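Bovura owners' board > Arms and hands > Faults and safety

Topic: Hand closed by itself after the stop was pressed

lharju
Posts: 8
Bench sorting job, fruit to one basket and everything else to the other. We've been running it since the Vomis update and last night at 9.40 pm the arm did something I don't like at all. I pressed stop in the control window because it was heading for the tape when it should have gone for the banana. The arm stopped. The fingers didn't. They closed all the way, with my own hand not far off because I'd leaned in to move the tape.

No injury, but I've had a poor night's sleep over it. The log gives code 2070 and then nothing for 900 milliseconds. Has anyone else had this?

Wyn H
Which stop did you press? The one on the screen is a pause. It has never been anything else, whatever they paint on the button. If you want the thing dead you hit the red one on the wall side, and that cuts the power to the lot.

lharju
The screen one. And yes, I know, but the manual says "all motion ceases". Fingers closing is motion.

vilgot_l
I've seen 2070 plenty of times and it's only a late message from the hand. Arm and hand run on separate controllers. The arm gets the stop, the hand is still finishing the last thing it was told. Annoying but hardly a safety matter, these fingers are weak.

Wyn H
Weak compared with what? I've had one shut on a knuckle and I was swearing for a good while. Come and put yours in it if you're so sure.

Kerstin Strand
Before everyone blames the update, look at the cable. We had two hands back to Berge last winter with the same complaint, and both times the connector at the wrist had worked itself half out. The cable hangs off the side there and every time the arm turns it gets a tug. Lose the line for a moment and the hand goes back to its default, and somebody in their wisdom decided the default was closed.

My own bench is laid out much like Lenni's, so I'll go through what I do. Put the hand in among the objects, low down, fingers half bent, as if it were about to pick. Leave the power on and stand well back.
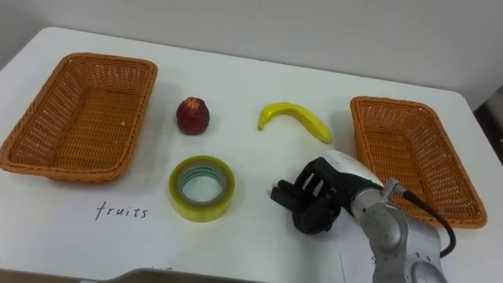

Then have it turn the wrist slowly both ways and watch the slack, never mind the fingers. If the cable catches on a basket or pulls straight at any point, you've found your fault. Mine needed one clip and a longer loop. Not seen 2070 since November.

vilgot_l
One clip and no code since is not proof. You changed the firmware that same month, you posted about it.

Kerstin Strand
I did, and then I went back to the old one for a fortnight to check. Still clean. But fine, two hands and one bench, I wouldn't swear to it in court.

lowri_p
Can I be the awkward one. Two faults are being mixed up. One is that it went for the tape, the other is that the fingers shut. A loose cable might explain the second. It doesn't explain the first, and I don't believe for a minute that the sorting works as well as Bradomow told us at the demo. Ours read the label once in eight tries when we moved it. Leave the label where it was and suddenly it's a genius.

Wyn H
Eight tries on whose table? But yes, I'd agree it's learned the table more than the word.

lharju
Checked the cable this morning. The connector was in, clicked, no play that I could feel. I wiggled it with the power on (from behind, before anyone shouts) and got no code. So Kerstin's fault isn't my fault, or it only shows when the arm is moving.

Kerstin Strand
Ours only showed when moving. Do the wrist turn.

lharju
Will do. Support replied meanwhile, ticket 1761. They say it's "expected behaviour during a soft stop" and have closed it.

lowri_p
Expected by whom? Reopen it and ask them for the page in the manual.

vilgot_l
I still think it's the late message. But agreed they shouldn't have closed that ticket, the wording on the button is wrong either way.

lharju
Reopened. Wrist turn done too, twelve goes, and 2070 came up on the last one with the cable hanging perfectly slack. Fingers shut again. I'm using the red button from now on and the hand stays unplugged when I'm setting out the fruit.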